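Pedestal table

A pedestal table is a table whose top rests on a single central column instead of on legs at its corners or edges.
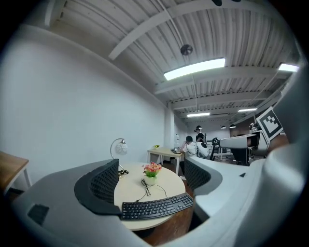 Round pedestal table with a pale top and a dark wooden base, with a keyboard and a potted artificial plant on it

The column usually ends in a spread foot, a flat plate or a set of short feet, most often 3 or 4 in number. Round and oval tops are the most common. Square tops are also made, mainly for cafés, and long dining tables may stand on two columns joined by a rail.

Use

With no legs at the edge, chairs can be placed at any point and moved freely. A top 60 cm across is usually enough for two people with cups and small plates. Larger tops need a wider or heavier base, as weight placed near the rim can tip the table. Makers may add weight to the foot for this reason - cast iron is a common choice in cafés.

Construction

The top is fixed to the column through a block or a metal plate. On tilting tables the block is hinged and held by a catch, so that the top can be turned upright and the table stored against a wall. Columns are turned on a lathe or built up from flat boards around a hollow core.

Regional making

In Gistville, pedestal tables were the main product of the Katsaros workshop, which sold a plain round model under the name Sarico. The local historian Ekaette Ugwu lists 231 surviving tables, most of them in private homes in Brinwood.

See also

Drop-leaf table
Tilt-top table
Trestle table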